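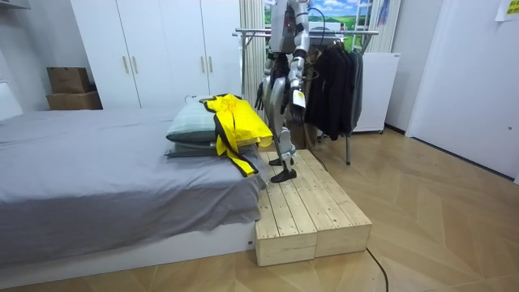

100

CHAPTER 6
Clothes Between Wearings

Key words: hanger, collar, shoulder seam, crease, fiber, pile, airing

Most of us learned to wash clothes before anyone taught us to put them away, and it shows! A top comes off at night and lands on the bed, or on a chair, or over the pillows with the sleeves trailing. In the morning it gets moved to sit down, moved again to make the bed, and by the weekend it has gone into the wash without ever really getting dirty. The wardrobe may be only a few steps away the whole time.

This chapter is about those few steps. It picks up where Chapter 5 left off, with clean, dry clothes, and follows them through an ordinary week in a bedroom. We think it is one of the most enjoyable parts of the course, partly because you can try nearly everything in it tonight with things you already own.

Two students from the Mollbridge evening class, Leokadia Olszewski and Zhenhua Wan, kept a clothes diary for the month of November. Every time either of them took something off, they wrote down where it went. Together they made 667 entries. Read their pages at the end of the chapter before you start your own diary — they are funny, and very frank about the floor.

6.1 Using the bed as a work table

A bed is the best work surface in most homes for handling clothes. It is wide, it is soft, and you can walk up to it with your arms full. Clear off anything you don't need, pull the sheet smooth, and lay one garment down at a time with the front facing up. Open the sleeves out to the sides before you do anything else.

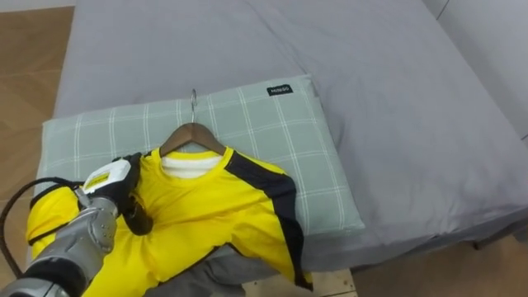

Putting a top on a hanger goes much better lying down than in midair, especially with slippery sports fabrics. Slide the hanger in and bring it up until its arms sit just under the collar, as with the yellow top on the pillow, where the curved wood follows the line of the shoulders and the hook points toward the head of the bed. Now look at the cloth. Folds will spread out from any place where the fabric is being gripped or bunched, and a sleeve may have gathered itself up beside the body. Let go, smooth from the collar outward, then draw each sleeve straight by its cuff. Check that the shoulder seams lie along the hanger and lift the whole thing by the hook.

Try it yourself
Hang the same top 2 ways, once standing up and once on the bed. Leave each for 30 minutes and compare the shoulders. Which seam moved? Write down what you see, and keep your notes for Section 6.4, where we come back to creases and look at what is happening inside the fibers.

6.2 Wear again, or wash?

Wiremu Donnelly taught this unit at Cimness for years and started every class by asking people to smell their own sleeves. Do the same with whatever you wore yesterday, then turn the collar over and look at the inside edge in good light.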